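首页 分类 随机条目 帮助 登录

除螨包

除螨包,又称祛螨包、防螨贴、床用草本包,是一类以“驱除或诱杀尘螨”为卖点的家用小袋或贴片,通常塞在枕套内、床垫下或席子底下使用。产品多以无纺布封装,内容物从干燥的植物碎末到吸附了香精的颗粒不等。这类商品在换季时销量较大,宣传用语常见“天然”“植物萃取”“孕婴可用”等。至于它们在真实卧室里能否降低尘螨或尘螨过敏原的水平,可靠证据很少,厂家所引的数据大多来自密闭容器内的短时测试,与床上的情况相差甚远。

名称与分类

“除螨包”一词并无统一的定义。商家笔下的“除螨”至少包含三种不同的意思:把螨虫赶走,把螨虫引到袋内粘住或毒死,以及抑制螨虫繁殖。三者的作用机理不同,检验办法也不同,包装上却往往混用。同一款商品在正面写“驱螨”,背面写“诱捕”,这两种说法很难同时成立:一种气味如果能把螨虫赶出床铺,就不大可能又把它们吸引进袋子里。

按内容物大致可分为以下几类。

草本型:以艾叶、花椒、丁香、薄荷、百部等植物的干燥碎末为主,气味较重,也是最常见的一类。

精油型:用纸板、硅胶或矿物颗粒吸附桉叶油、薰衣草油、茶树油等,外加香精。气味散失较快。

诱捕型:袋内或贴片内有粘胶,辅以所谓“食物诱剂”。

药剂型:含有拟除虫菊酯一类杀虫成分。购买者有时并不知情,因为“植物来源”的字样印得很大,成分表印得很小。

尘螨的习性

讨论除螨包之前,需要弄清尘螨在床上如何生活。家中常见的屋尘螨与粉尘螨体长不足半毫米,肉眼难以辨认,以人脱落的皮屑为主要食物。它们不叮人,也不吸血。清晨起床发现身上有红疙瘩,原因可能是蚊子、跳蚤、臭虫,也可能是湿疹或痱子,归到尘螨头上多半是误判,而不少广告正是从这种误判讲起的。

引起过敏的主要是尘螨的排泄物和虫体碎屑中的蛋白质。螨虫死后,这些蛋白质仍留在织物里,要靠清洗或清除才能减少。因此,即便某种小袋真能杀死一部分活螨,过敏者的症状也未必随之减轻。“杀螨率”与“过敏原减少量”是两个指标,商品宣传几乎只谈前者。

尘螨没有口渴了去喝水的办法,主要从空气中吸收水汽,对湿度极为敏感。空气长期干燥的房间里,螨虫很难维持种群;潮湿地区的床垫、布艺沙发和地毯则是它们最稳定的住处。它们行动缓慢,善于抓附在纤维上,多藏在厚软织物的内部。

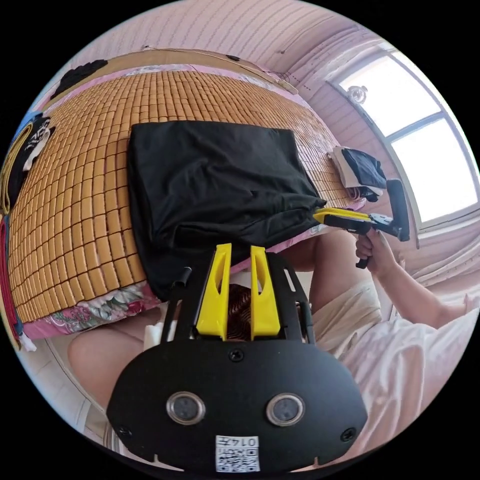
常见的使用说明要求把小袋放在枕下、被褥夹层和席子底下,每张床放若干只,隔一段时间更换。这种摆法的依据一般没有交代。气味物质从袋中挥发后,浓度随距离下降得很快,床铺又是敞开的,翻身、掀被、开窗都会把它带走;小袋旁边和床的另一头,条件完全两样。夏季用席的家庭还会遇到另一个问题。像图中这样平铺在床上、由浅棕色小长方块排成格子的席子,块与块之间有缝,皮屑和灰尘容易落进去,放一只香包对这些碎屑不起任何作用,擦洗和晾晒才能带走一部分。上面再叠放一块厚布,席面的通风也会打些折扣。至于说明书里常说的“药力穿透床垫”,目前没有见到有人在完整的床垫上测过。

宣传数据及其来源

除螨包广告最常见的依据是一份检测报告的截图。以Heltenberg牌草本贴为例,其商品页称“驱避率经检测合格”,报告所用的容器却是一只带盖培养皿,药片与螨虫相距极近,观察时间为17小时。培养皿里没有床垫,也没有人睡在上面。驱避率反映的是测试结束时有多少螨虫避开了处理过的一侧,既不说明它们已经死亡,也不说明它们离开床铺后会去哪里。把这一数字改写成“祛除率”放上包装,属于偷换概念。

Lemwood公司的诱捕袋走的是另一条路子,引用了一项用户调查,受访者3718人,多数表示“睡眠改善”。调查没有设对照组,没有测量尘样,问卷随赠品寄出,填完可领取优惠券。买了东西又拿了券的人愿意说好话,这种结果在任何商品上都能得到。调查在十一月进行,当地正值供暖季节,室内空气变干,尘螨数量本来就可能下降,问卷对此只字未提。

规模较小但设计稍好的是Bosman家居用品测评小组的一次比较。该小组在209张床上分别放置真包与外观、气味相近的空包,隔12周收集床垫表面的灰尘,测定其中的过敏原含量。两组的差别落在测量误差之内。这次比较也有毛病:参加者自行放置小袋,放得对不对无从核实;床上用品的洗涤频率没有统一;结果只登在小组自己的简报上,未经同行评议。它不足以证明除螨包全无用处,但厂家至今也拿不出一份更像样的反证。 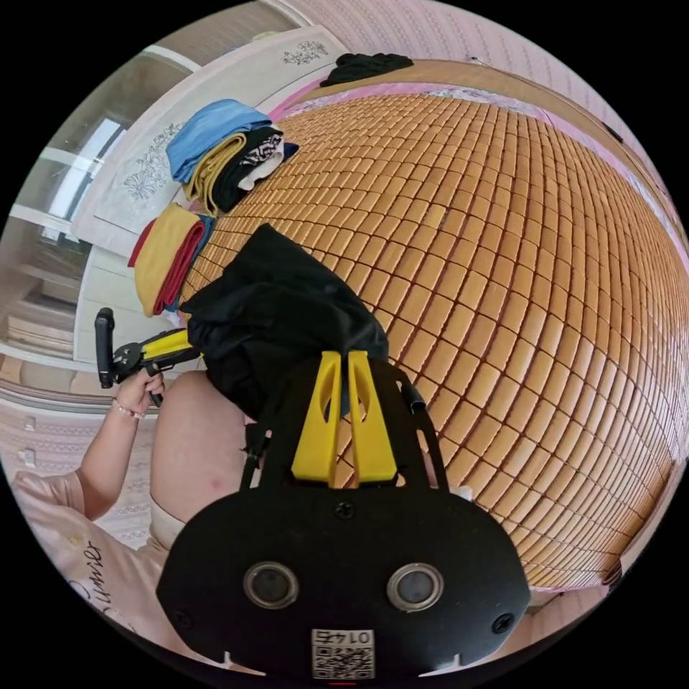
评判此类数据时,有几处值得留意:测试对象是活螨还是过敏原;测试空间是否密闭;有没有空白对照;样品是不是市售的同一批次;报告的委托人是谁。符合国家或行业标准的实验方法本身没有问题,问题在于实验室里的合格结论被搬到了它不能说明的场合。消费者看到的往往只有盖了红章的一页,实验条件写在后面几页,商品页上一般不放。

所谓“黑点”与“战利品”

网络上流传着许多拆开旧除螨包的视频,袋中可见细小的黑色或褐色颗粒,解说者称之为“螨虫尸体”。尘螨的身体呈半透明的乳白色,个体极小,堆在一起也不会形成清晰的黑点。草本包里的黑色颗粒多半是植物碎屑,例如花椒籽的碎片;诱捕型产品上的深色斑点则可能是灰尘、布纤维或受潮后的粘胶。要判断是不是螨虫,需要显微镜,手机的微距镜头一般不够用。

Treditska牌变色贴把这种心理用得更彻底。贴片使用后由浅黄转为深褐,说明书称颜色越深“吸附越多”。有购买者把未使用的贴片放在书架上,一段时间后同样变深。这种变化用氧化或吸潮就能解释,厂家对此没有作出回应。

安全性

“天然”与“安全”没有必然联系。丁香、薄荷、茶树等植物的挥发成分可以引起皮肤刺激或接触性皮炎,对哮喘患者而言,浓重的气味本身就可能诱发咳嗽和胸闷。购买除螨包的人里恰恰有不少是过敏或哮喘患者,这一点使广告中的“敏感人群放心用”显得相当轻率。

婴儿床内放置小袋存在误食和窒息的危险,无论袋里装的是什么。家中养猫的,应避开含有拟除虫菊酯及茶树油的产品,猫对这两类物质的代谢能力较弱,可能中毒。成分表只写“植物复合提取物”的商品,无从判断风险,也就谈不上放心。

有证据支持的做法

对付尘螨的有效办法大多平淡,利润也不高。床单、枕套、被套定期用热水清洗,可以杀死活螨并洗去相当一部分过敏原;冷水洗能去掉一些过敏原,杀螨效果则差。不能水洗的小件可以密封后冷冻,取出后仍需清洗或拍打,否则死螨和排泄物照旧留在里面。

降低室内湿度是较为根本的手段,在南方的梅雨季节却不易做到,除湿机需要长时间开着,电费也要算进去。织造紧密的防螨床罩能把床垫内部的过敏原隔在里面,实验室数据较好,单独使用时对症状的改善在各项研究中并不一致,医生通常建议与其他措施合用。日晒主要靠升温和干燥起作用,冬天的弱阳光下晾半个钟头,意义有限。竹席、草席一类用湿布擦过之后要彻底晾干再收,带着潮气卷起来塞进柜子,来年多半会长霉,霉菌同样是过敏原。

手持式吸尘设备能带走表面的浮尘和皮屑,对深藏在床垫里的活螨作用不大。部分机型附带紫外灯,灯光在每处停留的时间极短,照不进纤维深处,“紫外杀螨”的说法也应打个问号。

持续出现鼻塞、喷嚏或夜间喘息的人,应先到医院查清过敏原。尘螨检测呈阴性者,买多少除螨包都不会对症。

争议

支持者认为,除螨包价格低廉,气味宜人,即使效果微弱也无妨一试。这种看法忽略了替代效应:相信小袋管用的人,可能因此少洗几次床单。目前没有专门的研究说明这种情况有多普遍,持支持意见的一方也同样拿不出长期使用的随访资料。另有人援引民间以艾叶、樟木防虫的传统作为旁证,不过传统上所防的主要是蛀蚀衣物的蛾类幼虫,与尘螨的食性和栖息处都不同,由前者推不出后者。

参见:尘螨过敏;防螨床罩;樟脑丸;室内湿度;接触性皮炎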